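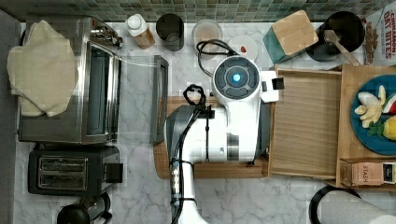 **Will the Nemorstead ferry berth move before the container terminal does?**

I've been trying to follow the Romeck harbour plans since October and I'm getting lost. The council leaflet says the new terminal opens in 10 years, but the port newsletter talks about shifting the passenger berth in 5. Are those the same project? I use the early boat for work and would quite like to know where I'll be parking – the current car park is handy and I'm not keen on a shuttle bus.

Posted by romeck_commuter

**Wenche Hovland**

They're separate. The berth move is phase one and only needs the old timber quay at Prondarstead, so it can go ahead without the terminal. I went to the drop-in and the plan on the wall showed 49 parking spaces by the new berth, which seemed mean to me. Comments can still be sent to the harbour office, and they do read them (I got a proper reply!).

**antwi_dockside**

It'll never happen. They said the same when I was at school.

**tidewatcher**

Look for the appendix on traffic – page 5 has the shuttle times. First one is 6.40, so you might just miss the early boat.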